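Dried Herb and Oil Trial – Progress Report to the Pradell Fund

Last updated: Mar 15, 2025

Summary

The distillation side of the project is on schedule. The drying side is behind, mostly through the loss of the second dryer in December. We are not asking for more money at this stage, but we would like to move part of the packaging budget to repairs, as set out under Spending.

Growing and harvest

The lavender and rosemary at Detham were cut as planned. The rosemary gave more leaf than we expected from plants in their second year, and the lavender a little less. Lemon balm at the Dreden plot did poorly. The lower rows stood in water for most of the autumn and we have taken them out of the trial. The remaining 22 rows are healthy and will be cut again this summer.

Peppermint was not in the original proposal. We added it because the Dreden plot had space after the lemon balm came out, and the roots cost us nothing.

Distillation

We have now completed 35 runs on the small still. Rosemary is the most reliable, with little change in yield from one run to the next. Lavender varies with how long the stems are left after cutting, and we now load it the same day. Oil from the first few lavender runs had a grassy smell and was set aside for soap.

Samples of rosemary and lavender oil went to Chatzigeorgiou for testing. The rosemary results are back and match the type we thought we had planted. The lavender results are still to come – we have asked for them twice.

The spent water from each run is being kept as a floral water. It does not store well without a preservative, and we have not settled on one.

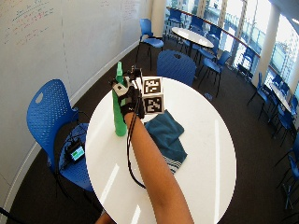

Drying and storage

With one dryer working, we could only dry small batches, and some of the lemon balm browned before its turn came. The rosemary was dried on racks in the barn and kept its colour. Oils are stored in dark glass in the cold room at Detham. Dried leaf is in paper sacks on pallets, checked weekly for damp.

Spending

Spending to date is within budget on all lines except repairs. The dryer needs a new fan and heating element. We propose to move £200 from packaging to cover this, as the labels came in cheaper than quoted.

Next period

– Refit the second dryer before the first cut.
– Plant the peppermint out at Dreden.
– Send a second set of lavender samples for testing.
– Choose a preservative for the floral waters and run a shelf test.
– Agree a price list with the two shops that have asked for stock.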